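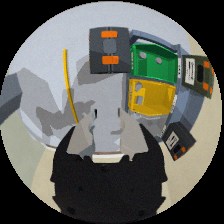 1. What we were asked to plan

Our group was asked to write an equipment plan for the sorting cell in the teaching lab: what to buy, in what order, and what to leave off the list. The starting point was a proposal already in circulation, written by Ilídio Mota the year before, which called for two arms, a full set of bins, a rail, and a wrist camera for each arm. We were told to treat it as a draft. We ended up disagreeing with most of it.

The group was Ruan Hlongwane (layout and simulation), Simão Paiva (costs), and Reiko Nishimura (grippers and testing). Gonçalo Pinheiro supervised and read two earlier versions. The simulated cell is Ruan's, and he had a usable version running in September.

2. What the simulation is good for

We used the simulated cell to answer questions about space. Can the gripper get down between the green bin and the yellow one without the housing hitting a wall first? Does the curved rail get in the way? How much of the work can a wrist camera see past the gripper? For this kind of question we trust it. Moving a bin costs nothing, and we moved them often.

The wrist view was the part that changed our minds. The gripper housing takes up a lot of the lower part of it, and the lens bends everything toward the rim. The boxes with the labels sit well over to the right, tilted. Ilídio's proposal assumed that one wrist camera per arm would be enough to read labels and guide the pick. We don't think it showed that. A fixed camera over the bins would be cheaper than the second arm by a wide margin, and it isn't in the proposal at all.

There is also the cable. In the model, a thin yellow one hangs down toward the gripper and behaves itself. A real cable catches on things. The proposal has no line for cable guides, spare cables, or strain relief, and Simão had to add all of these himself.

3. What it is not good for

We were less happy with how the simulation had been used to argue for particular purchases. The proposal says the Curier gripper "performed well in testing." We asked what testing. It was simulated testing, on gray fingers with the friction value left at the default. Reiko changed that value and ran 100 picks at each of four settings. The results moved so much that we decided not to put any of them in the budget section. A success rate that depends on a number someone left alone is no basis for an order.

The same goes for speed. The proposal claims a cycle of six seconds per item and then uses that figure to justify the second arm. We could get six seconds too, if we let the arm start each move with no settling time. We would want to see it on hardware first.

4. Suppliers

We wrote to three. Ondmont answered with a full quote, but the controller software license was on a separate page and renews every year. The proposal counted it once. Amaral would lend a gripper for two weeks if the lab pays shipping both ways, and we think this is the best offer we got. Nindix sent a brochure and a request for a phone call. Simão made the call and came away without a price.

None of the quotes included mounting plates. None included training, though Ondmont said it could be "discussed."

5. What we would buy

First stage: one arm, one fixed camera, bins, cable guides, and a mounting plate made in the workshop. Borrow the Amaral gripper before paying for any gripper. Keep the bins cheap and plain, and expect to replace them.

Second stage, only after the first has run for a full term: a wrist camera, and the rail if the reach turns out to be short. Ruan thinks it will be. Reiko thinks the bins can just be moved closer, and we did not settle this.

The second arm should come off the list. We looked for a task in the course outline that needs two arms and could not find one. If a later group writes such a task, they can make the case with it.

6. Open points

The workshop has not confirmed the plate. The floor load for the base was taken from the old proposal and we have not checked it. The license cost is for one seat, and it is unclear whether a class sharing one computer counts as one seat; Ondmont has been asked twice.

Gonçalo's comment on the last draft was that we were too hard on the simulation work. We kept section 3 as it was and moved the friction settings to the appendix so that others can rerun them.

Submitted 12/29/19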